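Home News Products Support Contact

Morska Releases Cutlery Sorting Set for Two-Arm Teleoperation

2018-11-30
Reading time: 2 min

Morska today released Koppel 100, a set of recorded demonstrations for robot arms that work in pairs on a tabletop. The set holds 2519 episodes of cutlery sorting. Each episode was recorded with an operator guiding the arms by remote control, and each contains joint positions, gripper opening and video on a common clock.

The task is simple to state. Loose forks, knives and spoons lie on a flat work surface, and the operator places each one in the matching slot of a tray. Crossed and overlapping pieces are included on purpose. They require the operator to choose which piece to lift first and at what angle to close the gripper — a choice that is difficult to write as a fixed rule and quick to show by hand.
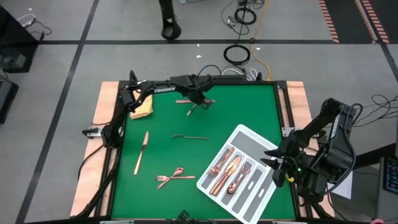 Two-arm cell during cutlery sorting, with the tray set at an angle on the green work surface.

Recording began in September at the Fandach test site. Operators move a pair of leader arms, and the arms at the table follow. Tray position and rotation change between episodes. Failed grasps are kept in the set and labeled, so that users can include or exclude them during training.

Koppel 100 ships with playback software and a converter for common training formats. The playback tool steps through an episode at the recorded rate or at a fixed slower rate, and it can send the recorded joint positions to a connected pair of arms. Users should check joint limits and table height before running playback on hardware.

A second set, covering folding of small cloths, is in preparation and is planned at 3000 episodes. The first 1000 will go to existing license holders for review.

Koppel 100 is available now under a research license. Commercial terms are handled by Andent, the distributor for all Morska software. Requests should state the arm model, the number of arms and the intended use.

Related items
Koppel playback tool: release notes
Fandach test site adds second recording cell
Andent to distribute Morska software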